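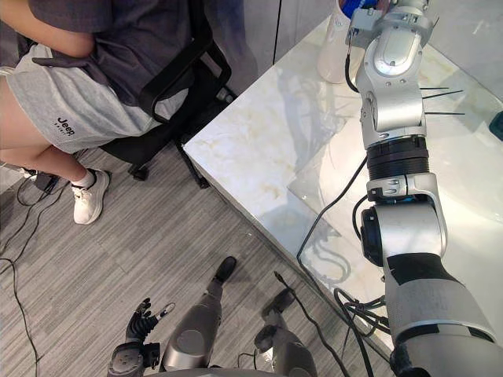

Category: Student Projects / Robot Learning / Course Reports

4. Data Collection in the Spring Course

4.1 Setting and Teams

The recordings in this paper were made by 12 students in the second half of a project course at the Rizzi campus. The course was led by Baiba Toom, who also wrote the task sheets. Students worked in small teams and signed up for blocks of time on the robot. Each block began with a short check of the joints and the camera streams, and the results went into a shared log.

The task set is called Gurnine. It holds 5 household tasks, all set at a counter or a table, and all picked by the students themselves in a vote during the first week. We did not try to make the tasks equal in difficulty. Two of them, the towel task and the tube task, take up most of this section since they gave the teams the most trouble and the most to write about.

Control ran through Skeria, a teleoperation program that earlier students in the course had written and that this group patched as it went along. The operator could slow the hand down to a fixed fraction of normal speed with a foot switch. Most teams left this on all the time. One team turned it off for the towel task and then turned it back on after a single block.

4.2 Towel Task

In the towel task the hand has to take hold of a terry towel at a fold and lift it clear of the surface. The sheet gives no exact grasp point. Students were told to aim for the place where two folds meet -- the low spot between them -- and to press down before closing. Pressing too lightly caught only the loops of the cloth, and the towel slid out during the lift. Pressing too hard pushed the cloth flat and left nothing to pinch.

The head view was of little help at this stage, as the hand itself often blocked the contact point. Teams switched to the close view for the last part of the approach, where the metal tip of the finger and the cloth bunching next to it could be judged directly. Motion blur on the finger housing was common in these recordings. We kept blurred recordings as long as the tip itself could be made out. Recordings in which the tip was fully buried were marked with a flag but not removed.

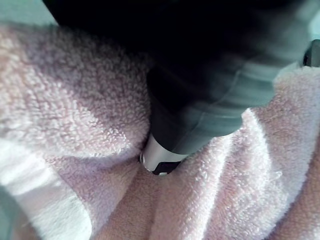
4.3 Tube Task

The tube task asks the hand to pick up a tube, hold it upright, and bring it over the basin with the cap end down. A toothbrush in a mug is part of the setup, and the mug must stay where it is. The other items on the counter are not touched.

Teams had different ideas about the grasp. Some wrapped the fingers around the middle of the tube, and some took it closer to the flat end. The second way kept the fingers farther from the cap but let the tube swing. After 2 blocks of trials the class agreed on the wrapped grasp, and all later recordings follow it.

Cables were a steady problem. Slack that was harmless with the arm low could drop across the counter with the arm raised. The check at the start of each block was changed to include one full raise of the arm with the tube in hand.
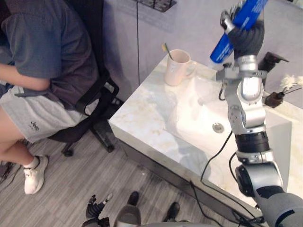
Figure 4. Tube task, head view. The hand holds the blue tube with its cap end toward the basin; the mug and toothbrush are at the rear of the counter.

4.4 Labeling

Every recording was labeled in Volureck by a student from a different team. A label has a start time, an end time, and one of three outcomes: done, partly done, or stopped. The final set has 967 recordings. Where the labeler and the operator disagreed on the outcome, both labels were stored and the labeler's was used in the tests in Section 5.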